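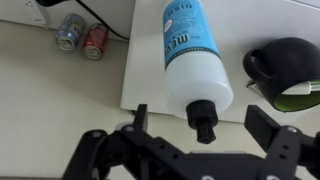 Dennis Nyanda thinks the second act is too long and that we should lose the whole train station scene before we open. He told me this in the parking lot after rehearsal, with his car door already open, so I didn't get much chance to argue.

I read the scene again when I got home. He has a point about the first two pages. The ticket clerk asks the same thing over and over and the audience will be ahead of him. But the station is where Atance finds out her brother sold the house, and if that goes, the last scene makes no sense. I marked some cuts in pencil, mostly the clerk, and will try them tomorrow before I say anything to the cast.

18 Apr 2019. Ran act one without scripts for the first time. Caroline Mbwambo was word perfect until the dinner, then skipped a page and took everyone with her. Nassoro Swai got them back by asking for the salt, a line that comes much later, and they went on from there. I let it run. The dinner still plays too slowly. They all wait for each other to finish chewing, and there isn't any food yet.

Shabani Mrema had a cold and marked most of his part. He needs to be louder anyway. From the back of the hall I lost the ends of his lines, and that was with the heating off. I gave him the note and he wrote it down.

We did the fight twice at half speed. The second time was better. Caroline's shoes are wrong for it, they slide on the painted part of the floor, and she is going to look for something with a rubber sole.
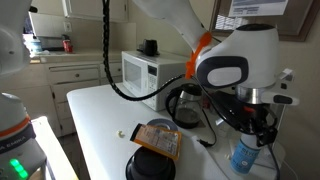 After the break I went through the set with Bakari Mussa. He wants the staircase on the left and I want it on the right, and we have had this conversation before. With it on the left, Nassoro has to cross behind the sofa in the dark to make his entrance, and he has already hit his shin on it. Bakari says the wall on the right won't take the weight of the railing. He is going to measure again. If it has to be on the left, I will move the sofa forward and lose the rug.

The hire place quoted $453 for the coats and hats, with the hats due back the morning after we close. I said yes. We looked at making the coats ourselves but there is no time, and the ones in the store have moths.

Ticket sales are at 141 for the whole run, nearly all of them for opening night. The Voicu had a poster in its lobby and has taken it down for their own show, so I need to ask if it can go back up in May. The Plamden paper will print a listing if I send it in. I have to get the title right this time. Last year they ran it as "The Long Waiter."

Still no answer about the music. I wanted the slow waltz under the end of act one, and the rights people have had my form for three weeks. Dennis can play something on the piano if it comes to that. He offered, then said he would need the piano tuned first.

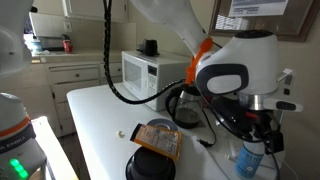
White arm and gripper, black coiled cable.

Tried the station cuts out loud in the kitchen, reading all the parts. It comes out shorter and the clerk is funnier with less to say. The brother's speech still sags in the middle. I took out the bit about the dog, then put it back.

To do: call about the piano, send the listing, rubber soles for Caroline, ask Bakari for the measurements.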